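From: Jyoti Thakur
To: ruselcombe-kitchens list
Subject: Re: [kitchens] Which stoneware for the Ruselcombe hall?

Dinesh Negi wrote:

> I've been through the Grarov catalog and I think we should go with
> their stoneware for the whole hall. The rep told me it's rated for
> 2,000 dishwasher cycles and won't chip under normal use. If we order
> 500 pieces we get the better price, and they'd throw in 60 soup bowls.
> He needs an answer by Saturday. Any objections?

Yes, a few.

Rated by whom? I went looking for that 2,000 and found it in the brochure and nowhere else. No test method, no mention of what detergent or what water temperature, and no word on what counts as a fail. A plate that comes out of the machine in one piece but with the glaze gone dull would pass some tests and flunk others. Ask the rep for the report. If there is one, he can send it in five minutes.

"Normal use" is the other phrase I don't like. Our normal use is a lunch rush with two people scraping and one person stacking, and the stacks go on a steel shelf. Rims chip when they hit other rims. I have never had a rep tell me that his plates chip, and I've bought plates from four of them.

Rajkumari said last month that the Studness place switched to Grarov and is happy. Fine, but they switched in April and they seat a third of what we do. Ask them again next year.

As for the free soup bowls, do we need soup bowls? We have a closet of soup bowls. What we run short of is the mid-size plate, and the mid-size plate is the one item in the catalog with no weight listed. Narendra has a bad wrist and he is the one lifting those stacks. I'd want to know the weight before anything else.

What I'd do before spending a dime:

1. Get one dozen and use them. Mark the bottoms, mix them in with the old ones, and look at them after six weeks. Deepak did this with the Pathak mugs and we were all glad he did, as the handles were junk.

2. Check the foot ring. Run your thumb around the unglazed part underneath. If it's rough it will scratch the plate below it in the stack, and you get those gray marks that people think are dirt.

3. Handle two of them at once, one in each hand, held by the edge. Most plates feel fine when you pick up one. With a pair you find out quickly if the rim is too slick or too shallow to hold on to.
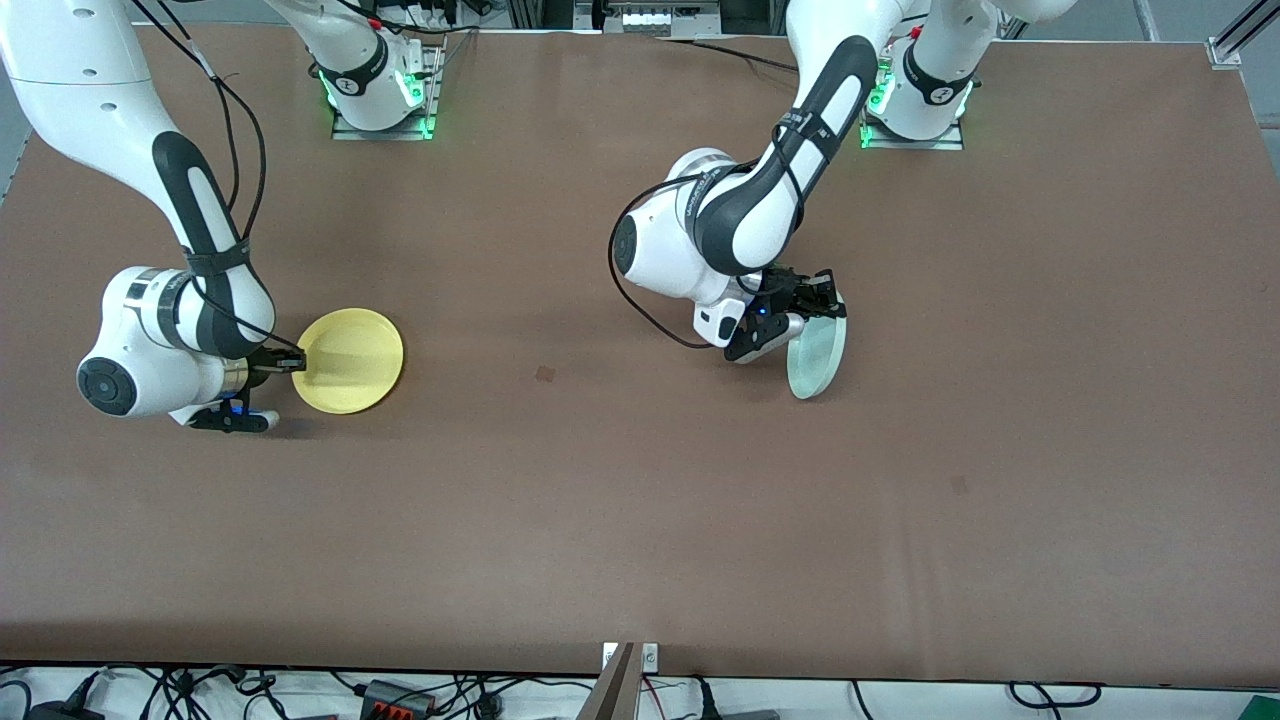 4. Count what we have. The last inventory says 203 dinner plates and I don't believe it. There are boxes behind the freezer that I doubt anyone opened for it.

5. Ask for the price without the deadline. I have been told "by Saturday" by a lot of salesmen and the price was still there on Monday.

I'm not against Grarov. They may be perfectly good plates. I just don't see anything in Dinesh's message that didn't come from the man selling them.

Dinesh, can you forward whatever he sent you, including the page with the breakage terms?

Jyoti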